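Flirnov Workspaces
Tenant help: Blinds, windows and sills

Last updated Apr 18, 2018

These answers cover the roller blinds and glazed openings in the Edora building, including the windows between rooms. For doors, locks and heating, see the other help pages.

Are blinds included in my lease?

Yes. Every outside window has one, and so do most of the windows that look from one room into another. If yours has no blind and you would like one, send a request through the front desk. There is a one-time charge of $79 per window for an added blind.

How do I raise and lower the blind?

Use the bead chain. Pull the front strand one way to lower the blind and the back strand to raise it. Pull straight down, slowly, and let the blind stop before you let go of the chain. Please don't tug on the fabric or the bottom bar. 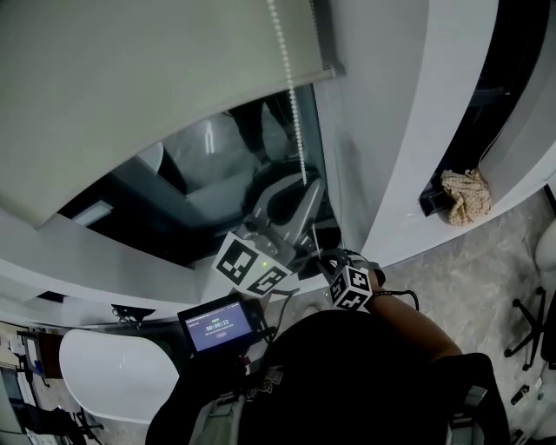 Blinds can be left at any height. They have no set positions and no catch to engage, so stop wherever the light suits you. On a window like this one, with the blind partway down and the chain hanging along its right edge, stand toward the chain side when you pull. Leaning across from the other side drags the beads at an angle and the fabric starts to wind crooked.

My blind is rolling up crooked. Can I fix it?

Usually. Lower it all the way, then raise it slowly while watching both edges. If it still drifts to one side, leave it down and report it. Taping a shim to the roller is a job for maintenance - the tape we use comes off cleanly and most office tape does not.

Can I move the chain to the other side?

Not yourself, but we can do it. Ask for Bujar Milošević in maintenance. The blind has to come off its brackets, so clear the sill and leave enough floor free for a stepladder.

The chain has come apart. What now?

Chains have a connector that opens under a heavy pull. Keep the loose pieces and drop them at the front desk with your room number. We keep spare connectors and can normally refit one the same day.

Can I choose the color?

Blinds are supplied in the building's standard fabric, a pale gray-green. It is made by Julluveo and comes in widths up to 159 cm. Wider windows get two blinds side by side with separate chains.

What can I keep on the window sill?

Small, light things are fine if they stay clear of the blind and the chain. Cleaning crews don't move personal items, so a sill with things on it will be skipped. This includes cloths, bags and wrapped packages. No liquids in open cups, please, and nothing heavier than a desk phone.
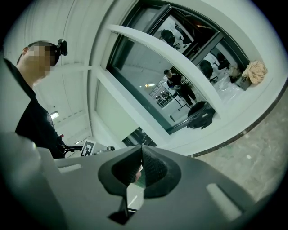 If you want a sill cleaned, clear it before you leave for the evening. The same goes for both sides of a window between two rooms, so talk to whoever uses the other side. Each side is cleaned from its own room.

Can people in the next room see me through the window?

Yes, when the blind is up. The glass is clear. With the blind down they will see some light and not much else. Film and frosted stickers need written approval - the form is at the front desk, and Kiran Nishad signs off on them. Requests made before October were approved under the old rules and don't need to be sent again.

How do I clean the blind?

Dust it with a dry cloth or the soft brush on a vacuum. For a small mark, use a damp cloth and dab. Leave the blind down until it is dry. Don't use glass cleaner on the fabric.

Can I park chairs under the window?

Yes, but leave a gap so the backs don't rub the wall or catch the chain. Spare chairs should go to the storage room on the Shakya Street side.

How do I report a problem?

Call extension 42 or leave a note at the front desk. Give the room number and which window you mean, counting from the door.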